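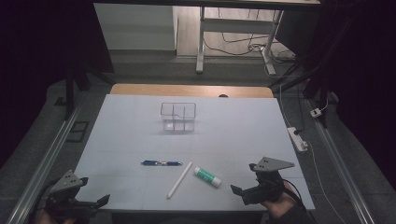

Ticket 296 – Label printer skips every other label after roll change
Opened by Oanh Hầu, Lostwood front office. The Dromier label printer in the mail room started feeding a blank label after each printed one. It began in May, right after we switched to the smaller address labels. Same thing from both computers. For now I am writing the addresses by hand with a blue ballpoint like the one on the white board, and the ink smears on the glossy labels if they are stacked too soon. We have a batch of 20 envelopes waiting. Please advise.

Status: Open
Priority: Normal
Assigned to: Tài Khương

9:10 a.m. – Tài
Does the blank label come out before or after the printed one? Also, please hold down the feed button with nothing in the queue and tell me how far the roll moves.

9:25 a.m. – Oanh
After. When I press feed it moves two labels and stops. The light stays green. No error on the screen.

9:40 a.m. – Tài
Two labels on one feed means the printer still thinks it has the old size loaded. Open the printer properties on your computer, go to Page Setup, and check the label height. Change it to match the box the new roll came in. Then turn the printer off, wait 10 seconds, and turn it back on.

10:05 a.m. – Oanh
Height was still set to the old label. Changed it and restarted. The first three labels were fine, then it went back to skipping. The print is also a little high now, with the top line of the address partly missing.

10:20 a.m. – Tài
OK, so the size was one problem and the gap sensor is probably another. Open the lid and take the roll out. There is a small sensor window under the paper path, on the left side. Wipe it with a dry cloth. No alcohol on that part. Put the roll back with the labels facing up and slide the guides in until they just touch the paper. Then run calibration from the Tools tab. It will feed some 8 labels and stop by itself.

11:15 a.m. – Oanh
There was a strip of label glue stuck across the window. Got it off with the cloth. Calibration finished and I printed the whole batch with no blanks. Top line is back where it should be.

11:30 a.m. – Tài
Good. I changed the label height on the second computer too – it keeps its own copy of the setting. Lokberg still has the old size saved in its mailing template, so pick the new one from the list until I update it.

Status: Resolved
Cause: Wrong label height in driver, adhesive on gap sensor
Follow-up: Update mailing template (Tài)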